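Fulilden Site, Stores and Packing Working Group
Minutes of the meeting held 16/11/2022, Room 2

1. Minutes of the previous meeting
Accepted with one correction. Under item 4, the shelf code for hanging stock should read 147.

2. Corded tubes, general
The group reviewed how tubes with an attached cord are stored and packed. The current sheet covers plain tubes only. Packers at Riltitz have been coiling the cord over the tube, while Hosov leaves it straight. It was agreed to use one method at both sites. The cord will be laid straight alongside the tube and folded back once if it is longer than the tray.

3. Cord color
The stock list has a single line for all cords. Agreed to split it by color, starting with green. Braided and twisted cords will be listed separately. Existing labels may be used up.

4. Surface condition
There was discussion of whether mottled or rough tubes should be set aside at intake. The wording "worn" was felt to be too loose for the sheet, as a speckled surface may be normal for the type. Agreed wording: "Record surface as smooth, rough or mottled. Set aside only if the end is split or the cord pulls free." The Leclerc order (3,000 pieces) will be checked under the old wording, as intake has already started.

5. Handling
Tubes are to be held by the end away from the cord. They are not to be hung by the cord for longer than it takes to inspect them. Riltitz asked if gloves are required. Not decided; carried to the next meeting.

6. Trays
Tray 804 is too shallow for the thicker tubes and the lid bows. Stores to obtain a price for a deeper tray with the same footprint. The July price is no longer valid.

7. Actions
Stores: price for deeper tray.
Hosov: revised packing sheet, items 2 and 5.
Riltitz: list of cord colors in stock.

8. Any other business
None.

Attachment to item 2

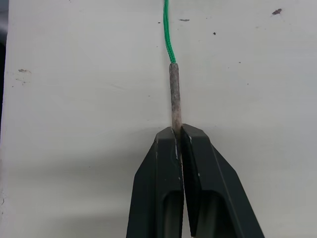 Fig. 1. Gray-brown tube with green braided cord at upper end.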